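냉동 서랍 재배치 기록

지난번 글에서 냉장실 선반 높이를 조정했고, 남은 것은 하단 냉동 서랍이었다. 서랍을 끝까지 당겨 놓고 내용물을 전부 꺼낸 뒤 용도별로 다시 넣는 방식으로 진행했다. 10월에 한 번 했던 작업인데 그때는 기록을 남기지 않아 기준이 전부 사라졌다.

가장 먼저 정해야 했던 것은 물병의 위치다. 물병은 세우면 높이를 차지하고 눕히면 바닥 면적을 차지한다. 우리 집 서랍은 깊이가 얕은 편이 아니라서 양쪽 모두 가능하지만, 세운 병은 서랍을 세게 닫을 때 넘어진다.
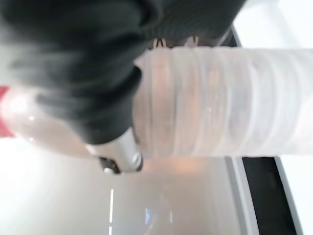
눕힐 경우 뚜껑 방향을 통일한다. 뚜껑이 한쪽으로 모여 있어야 꺼낼 때 잡는 위치가 일정하다. 몸통에 가로 홈이 있는 병은 표면이 매끈한 병보다 덜 구른다. 다만 서랍을 여닫는 충격까지 막아 주지는 못하므로 옆에 받칠 것이 필요하다. 나는 Tanoli 칸막이를 쓴다. 폭 8cm짜리와 13cm짜리가 있고, 물병에는 13cm가 맞는다.

얼릴 물은 가득 채우지 않는다. 물은 얼면 부피가 늘어난다. 500ml 병 기준으로 윗부분을 손가락 두 마디 정도 비워 두고, 얇은 병은 한 번 얼린 뒤 재사용하지 않는다. 250ml 소형 용기도 같은 원칙이다.

서랍 안쪽 벽의 통풍구 앞은 비운다. 이 앞에 물건을 밀어 넣으면 냉기 순환이 나빠지고 성에가 먼저 끼는 곳도 대개 여기다. 큰 병은 앞쪽, 작은 것은 뒤쪽 구석에 두되 통풍구와는 손가락 하나 간격을 남긴다.

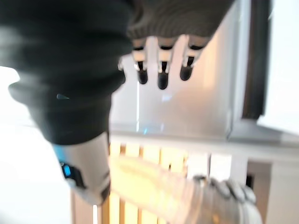 Adesuwa Edet 님은 지난 글 댓글에서 반대 의견을 주셨다. 작은 용기를 뒤에 두면 결국 잊어버리게 되고, 본인은 작은 것을 전부 앞줄에 두며 큰 병은 아예 냉장실 문 쪽으로 옮겼다고 한다. 서랍을 반만 열어도 꺼낼 수 있다는 점도 덧붙이셨다.

타당한 지적이다. 다만 우리 집은 문 쪽 선반이 소스류로 차 있어 그대로 적용하기는 어렵다. 절충안으로 자주 쓰는 작은 용기만 앞줄 오른쪽으로 옮겼고, 나머지는 뒤에 두고 목록을 문에 붙였다. 목록은 현재 21개 항목이다.

넣는 순서도 정했다. 바닥에 닿는 큰 것부터 넣고, 작은 용기는 마지막에 빈자리를 채운다. 반대로 하면 중간에 다시 꺼내게 된다.

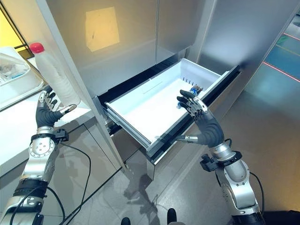
서랍을 오래 열어 두는 것이 부담이면 꺼낸 식품을 보냉 가방에 먼저 옮긴다. 레일은 마른 천으로 닦고, 바닥의 물기는 넣기 전에 제거한다. 물기가 남으면 용기 밑면이 바닥에 얼어붙는다. 칸막이도 같은 이유로 완전히 말린 다음 끼운다.

아직 해결하지 못한 것은 납작하게 얼린 국물 봉지다. 세로로 꽂으면 찾기는 쉬운데 수가 줄면 쓰러진다. 8cm 칸막이를 하나 더 넣어 보고 결과는 다음 글에 적겠다.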